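Neturstead Center for Applied Automation
Thread
8/25/25

1/ The Center held its summer open day this week. We thank all guests who came, and we are posting a summary in this thread for those who could not attend. Slides and the program booklet are linked from our main page.

2/ Attendance at the door was 1,494. This is the first year in which the open day used timed entry, and the line at the north entrance stayed short until early afternoon. We will keep timed entry next year.

3/ The day opened with remarks from Nilton Bedoya, director of the Center, who spoke on the link between teaching and research at Neturstead. His remarks were followed by a short address from our partners at Jarnura, who support the student workshop.

4/ Hall A was given over to mobile robots. Students from the second-year design course ran their delivery carts through a marked course with ramps, a narrow doorway and a patch of loose carpet. The carpet stopped more carts than the ramps did. The course staff have asked us to note that all teams finished the required lap.

5/ Hall B presented the Korletey sorting line, which was installed in June. Guests were able to stand behind the safety rail and watch mixed parcels being read, weighed and sent to one of 17 outlets. The line was run at reduced speed for the whole day.

6/ Several guests asked why the line was not shown at full speed. Our policy is that equipment on public view runs at the reduced setting whenever visitors are within the rail area. This policy will not change.

7/ The afternoon program centered on household handling tasks, an area in which the Center has expanded its work this year. Walter Restrepo led this part of the program and took questions after each session.

8/ Mr. Restrepo began with a plain point. Objects in a home are seldom placed for a machine's benefit. They lean on each other, they share a box with other things, and their packaging bends when it is touched. A method that works on a bare bench may fail at a kitchen table.

9/ For this reason the household work is taught with hand-held grippers. A person holds the tool, closes its fingers on the item and moves it as the task requires. Records of these movements are later used to train a robot arm in the same task.

10/ Guests were invited to try the tool for themselves. Many found that the first attempts were slow, and that the hardest part was judging the angle of approach. Children were, as a group, quicker to adjust than their parents. Our staff have seen this at earlier events as well.

11/ The most frequent question was whether soft packages are harder to handle than rigid ones. In our experience they are. A filled bag changes shape as the fingers close, and its seal may fold or slip. A box or a can gives a more predictable surface.

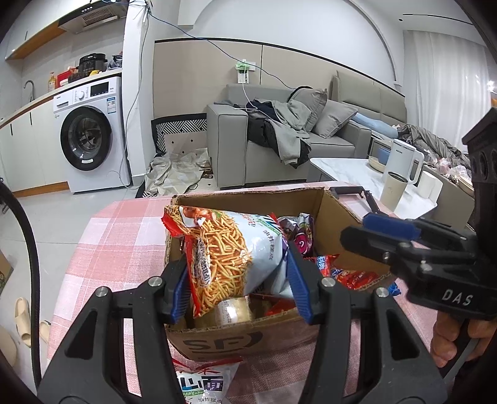

12/ A related question concerned how many examples are needed before a robot can be expected to perform a task without help. Mr. Restrepo replied that there is no single answer. For the packing task now under study, the team has set a first target of 3,000 examples, and will review the results before asking for more.

13/ He also stressed variety. Repeating one movement with one item in one room teaches very little. The team therefore changes the items, their order and the setting between sessions, and keeps the failed attempts on record with the successful ones.

14/ Guests who wished to know about careers in this area spoke with representatives of Cevden, who were present in the main lobby until closing. Cevden will accept applications for 2 student placements this fall. Details are available from the student services desk.

15/ Some points for correction. The printed booklet listed the wrong room for the afternoon question session, and a number of guests went to the lecture theater by mistake. We apologize for the error. The online booklet has been updated.

16/ Lost property may be claimed at the front desk with proof of identity. We are holding an umbrella, a child's jacket, and a set of keys on a green ring.

17/ Schools that would like a guided visit during the coming term should write to the outreach office. Groups are asked to give the age range of the students and any access needs when they apply. Visits are free of charge.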